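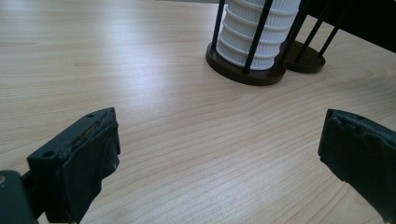 What is Skollbridge?
Skollbridge is a musical drama film about a young singer who leaves a fishing town to record her first album. It was written and directed by Niamh Brophy, and the songs were composed by Godfrey Mussa.

Plot
Shin, aged 19, works in the ticket office of a ferry company and sings at weddings on the weekend. A producer from the label Mirico hears her and offers her a contract, on the condition that she stops singing in the dialect of her town. She accepts and moves to the city. Her elder brother Trisik, who taught her to play the guitar, refuses to speak with her. The second half of the film follows the recording of the album and her return home in January for the funeral of their father, where she is asked to sing.

Production
Brophy wrote the first version of the script as a radio play in 2 parts. It was never broadcast. She started again from the beginning when Mussa sent her the melody of "Low Water", which became the main song of the film. The singing was recorded during the filming and was not replaced later in a studio. For this reason some scenes had to be shot very early in the morning, before the traffic on the harbour road.
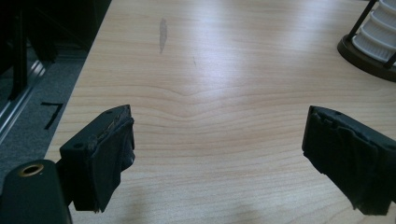 The wedding scene was the most difficult to organise. It was filmed in one night in a sports hall, with 159 extras, most of them members of local choirs. The final concert was planned for a theatre, but the owners withdrew their permission and it was moved to the ferry deck.

Music
The soundtrack contains the songs in the same order as in the film, with the exception of "Low Water", which is placed last. Mussa plays the accordion on 2 of them. The first pressing on vinyl was limited to 2337 copies.

Reception
Critics praised the songs and the quiet acting in the family scenes. Several of them found the producer too simple as a character and the middle part too long. The funeral scene, in which Shin sings without instruments, is the one most often mentioned in reviews.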